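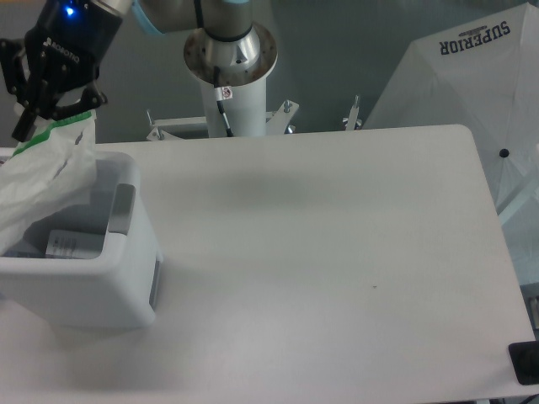
Fig. 1. Translucent bag with a green stripe along its top edge, draped over the left rim of a white bin.

## Unit 4: Bags and bins at the packing bench

Read with the Kemov bench sheet. These notes cover the handling of light plastic bags at a single-bin station: where the bin stands, how a bag lies once it is in the bin, and what to write down. Rigid cartons are dealt with in Unit 5 and are mentioned only where they share a bin with bags.

### 4.1 Terms

**Bin.** An open rectangular container with upright walls. The bins in both figures have rounded corners, thick walls and a recessed handle in the right-hand side.

**Rim.** The top edge of the wall. A bag touching the rim is recorded as *on the rim*, even if most of it is inside.

**Inside.** The whole bag is below the level of the rim on all sides.

**Draped.** Part of the bag hangs over or lies across the rim. Fig. 1 is the reference case.

**Top edge.** On a bag with a closure, the edge that carries it. The top edge is stiffer than the film and tends to decide how the rest of the bag falls.

### 4.2 Laying out the station

1. Clear the table. Only the bin and the items for the current batch should be on it.
2. Set the bin at one side, with its long walls parallel to the side of the table. Leave the middle free for sorting.
3. Check that a handle is within reach. A bin pushed hard against a wall or shelf has to be dragged out before it can be lifted.
4. Look into the bin before starting. Loose labels and small boxes are easily missed under a bag and will be counted with the wrong batch.
5. Wipe the table if film has been cut on it. Offcuts cling to the next bag.

A light-coloured table gives poor contrast with translucent film. The Ciris layout gets round this with a dark mat in the sorting area. The Ghasemi layout keeps the plain table and relies on a coloured top edge to make the bag easy to find. Either is acceptable in the practical, but the choice goes on the sheet.

### 4.3 How a light bag behaves

An empty bag has very little weight for its area. Three effects follow.

- It does not drop straight. Air under the film carries it sideways, and the effect grows with the height of release.
- It catches. Film touching the rim will often stay there, as there is not enough weight below to pull it over.
- It springs back. A bag folded by hand opens again when let go, usually along the top edge first.

A filled bag is easier to place. Even a small load in the bottom corner gives it a definite lower end, and the film above follows.

For an empty bag, hold the top edge near its middle, bring the loose end below the rim first, then lower the held edge after it. Release close to the contents or the floor of the bin. Holding the bag by a bottom corner turns it upside down and puts the stiff edge on the floor of the bin, where it props the film up.

### 4.4 Resting positions

The Plelow scheme is used throughout the course.

| Code | Position | Action |
|---|---|---|
| P1 | Flat on the floor of the bin | None |
| P2 | Crumpled, leaning on a wall, fully inside | None, unless the bin is to be stacked |
| P3 | On the rim or draped | Move inside |
| P4 | On the table | Pick up and start again |

P2 is the usual result with empty bags. It takes up more height than P1 and matters when the bin is to be filled to its full depth - in that case press the bag flat by hand before adding the next item. 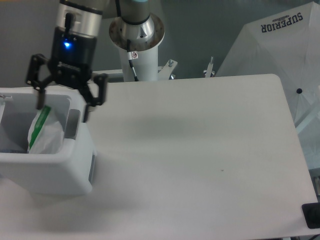 On P2, Ghasemi would prefer a stricter rule: a leaning bag should be flattened every time, full bin or not, as the next item put in will push it up the wall and may turn it into a P3. The course keeps the table as printed. If you follow the stricter rule in the practical, note it in the remarks column so that your times can be compared fairly.

### 4.5 Practical

Each pair works through 30 placements with one bin and one bag type. Allow 60 minutes, including laying out.

- Take the bag out and return it to the table after each placement.
- Enter the code as soon as the bag has stopped moving. Do not correct the position first.
- Do not average the codes. Give the number of placements in each.
- After placement 17, swap roles and mark the row.

Marks are lost most often for entering P1 where the bag is in fact P2. If any part of the film stands against a wall, the code is P2.

### 4.6 Questions for the write-up

- Did the code change with the height of release? State the heights used.
- Which wall did the leaning bags favour, and was it the wall nearest the person placing them?
- What difference would a lid make to the choice between P1 and P2?

Bench sheets go in the tray with the remarks column filled in. A blank column is read as *no remarks*, and late additions are not accepted.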